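Booking a hearing test in Graltside: what patients told us
A term project by Wajid Mohmand and Derek Lightfoot

Our project began with Derek's grandfather, who put off having his ears checked for years and then grumbled that he couldn't work out how to book. We wondered how many other people in Graltside were in the same boat, so in April we took a short survey to the two clinics in town, Cisternas Hearing and the Trollia Centre, and the staff at both were very kind about letting us sit in the waiting room.

We handed out 80 forms and got 60 back, which our teacher thought was a lovely result for a paper survey.
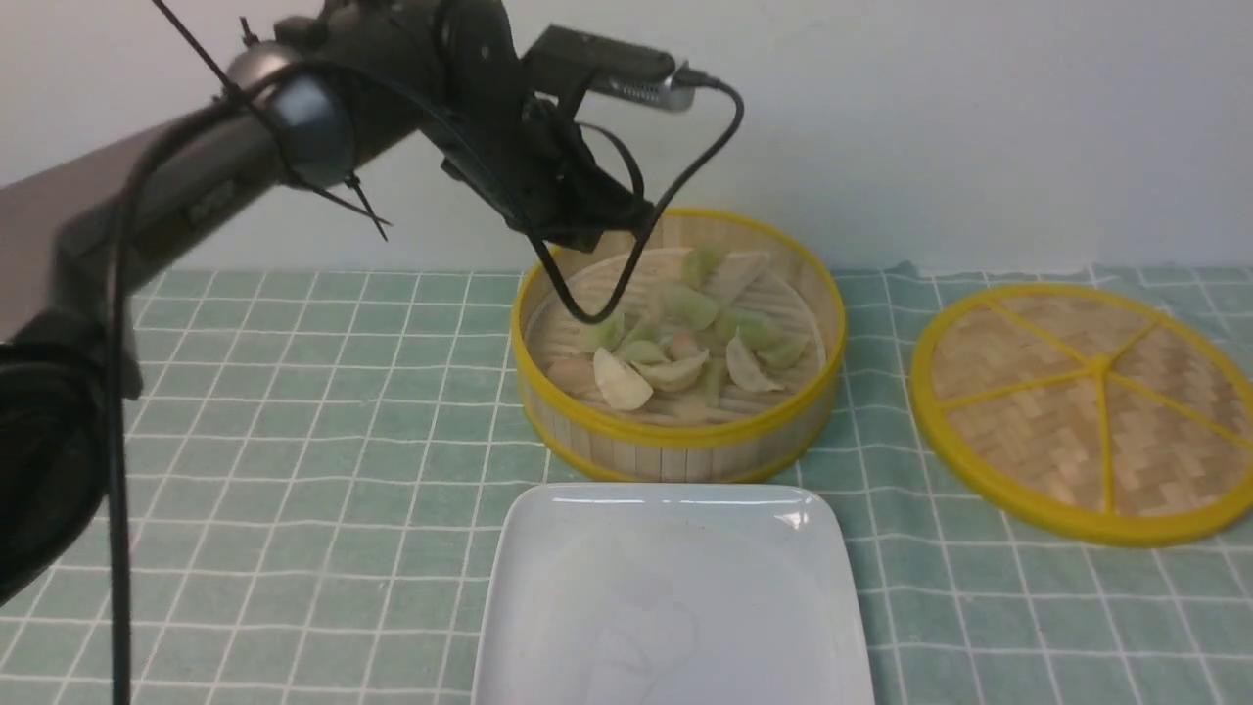 Robot arm over a bamboo steamer of dumplings

Most people who answered had booked by telephone, and quite a few told us (at some length!) that they like hearing a real voice, even when hearing it is the very thing they have trouble with. The younger ones leaned towards the online form. Parking came up far more than we expected, and so did the step at the front door of the Trollia Centre.

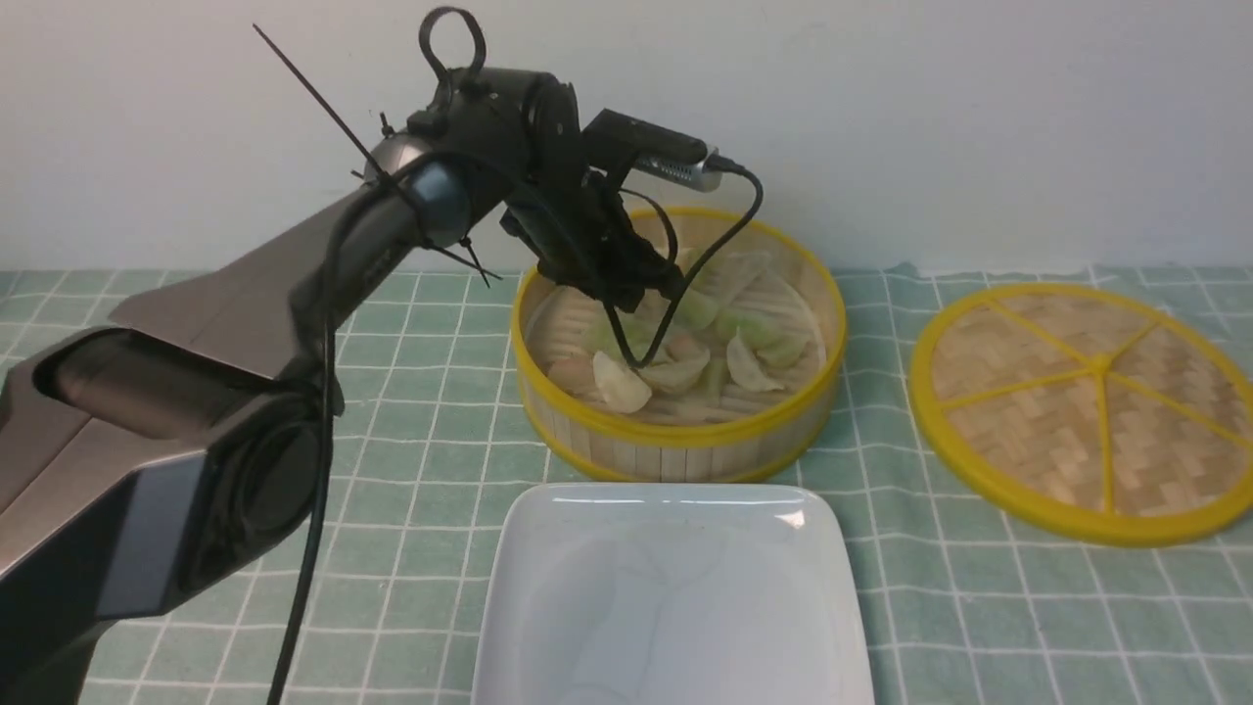

We also read through 1,454 comments on Gutonari, the local noticeboard site, which took Wajid most of the holidays. A good many were about the cost of hearing aids, and we had to leave those aside — a pity, as they would make a fine project for somebody next year.

If we did it again we would print the form in larger type. Several patients had left their reading glasses at home and asked us to read the questions aloud, and we can't be sure that didn't colour their answers a little.
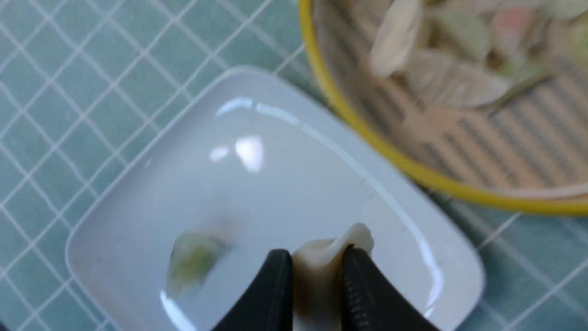
Our forms and tally sheets are in the blue folder in the library, and both clinics have asked for a copy of the results.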